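About Brenska

Home
About Us
Open Days
Contact

Who We Are

Brenska is a small company that teaches robots to tidy up. We work on the boring stuff that piles up in the rooms where people live: wrappers, cartons, used tissues, the cup that has been on the windowsill for days. Big factories have had robot arms for a long time, and they're very good at picking up the same part from the same spot all day long. A bedroom is a different kind of problem, and we love it!

There are 14 of us, and we share one long floor above a print shop on the Udier side of the canal. Half the floor is desks and benches. The other half is what we call the Rooms, and if you've been to one of our open days you've spent most of your time in there (everybody does, we gave up on the slide show years ago).

How We Started

We began as a weekend project with two grippers, both homemade, and a folding table. The first thing we ever tried to pick up was an empty chip bag. It took most of an afternoon. A chip bag slides, it crackles, it squashes flat when you pinch it and springs back when you let go, and it never looks the same twice. By the evening we were hooked, and we've been working with trash ever since.

For a while we built whole robots. Then we noticed that the robot itself was slowing us down, because moving one into a real home means ramps, cables and a lot of patience from whoever lives there. So we made a gripper with a handle. A person holds it, goes up to the mess and picks things up with it, and a small camera on the gripper records how it went. The robot learns from those recordings later. It sounds almost too simple, and we still get a kick out of how well it travels. The whole kit fits in a backpack.

The gripper is called the Tilahun, and we're on version 4 of it now. Version 3 had stiffer fingers and a habit of launching bottle caps across the room. We kept one on the shelf by the door for visitors who want to try it. Eye protection is provided!

Open Days

Our open days are the part of the year we look forward to the most. They started small, with neighbors and a few parents from the school down the street, and by last December we had 47 people through the door in one afternoon, which is a lot for our stairs. We run them on Saturdays so that families can come. On 3/16/19 we held our spring one, with trash pickup as the theme from start to finish.

You don't sit and watch at these. We put a gripper in your hand in the first few minutes, show you how to open and close the fingers, and let you have a go at a table of wrappers and cartons. Kids tend to be great at it. Grown-ups squeeze too hard at first, then get very serious and won't hand it over.
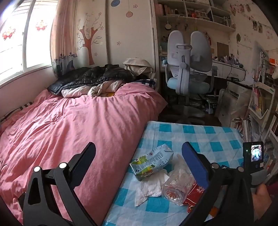
Tilahun gripper open over the trash pickup table: drink carton, tissue, clear plastic and a red snack wrapper.

We picked those four kinds of trash on purpose. A drink carton that's been crumpled has a few firm edges left, so there's usually something to grab. Tissue is soft and light, and it loves to come up with whatever is next to it. Clear plastic is the one our visitors ask about the most, and they're right to, because a camera has a hard time with something it can see straight through. Printed wrappers are bright and easy to spot, but a torn one can lie so flat on a tablecloth that the fingers pass right over the top of it.

We're fond of patterned tablecloths too. Checks give the camera plenty of lines to deal with, and people have them at home. We would much rather practice on a busy background now than be surprised by one later.

After the hands-on part, we play back a few of the visitors' tries on the big monitor and talk about them together. The misses are the most fun to watch. You see a gripper come in a little too high, close on nothing, back up and try again from the side, and the whole room goes "ohhh" at the same moment. Somebody always asks if the failed tries get thrown away. No! We keep them and label them, and they teach us a great deal about where a grasp goes wrong.

What We Care About

Real rooms. Beds, desks, bookshelves, narrow gaps between the furniture, daylight coming in through a window. A clean white lab bench is nice to work at, but it tells you very little about how a machine will do in the place where somebody sleeps and does homework.

Plain talk. We're happy to tell you what our robots can't do yet. They're slow. They get confused by stacks. They can't reliably tell a candy wrapper you're finished with from a candy wrapper you're saving for a scrapbook, and until they can, a person decides what counts as trash.

Privacy, too. When we record in a home, the people who live there watch the recordings with us first, and anything they don't like is deleted while they're sitting there. The same goes for open day visitors. If you'd like to try the gripper without being recorded, tell whoever is at the door and we'll switch the recording off.

Working With Us

We lend out kits to schools and clubs in the Rurkden area. A kit is one gripper, a charger, a printed guide and a bag of clean practice trash, and you can keep it for up to 2 weeks. Teachers have used it for science class, for recycling projects and once for a very competitive party game. Send it back with a note about what broke. We really do read those, and the rubber feet on the current charger stand came straight out of one.

If your group would like to visit on a weekday, we can usually make room for a class. The floor is up one flight of stairs, and there's a freight elevator around the back that we can run for you if you let us know ahead of time.

Coming to an open day? Sign up on the Open Days page, wear shoes you don't mind standing in, and bring a wrapper from your own kitchen if you have a tricky one. We keep a shelf of the hardest items visitors have brought us, and there's still space on it.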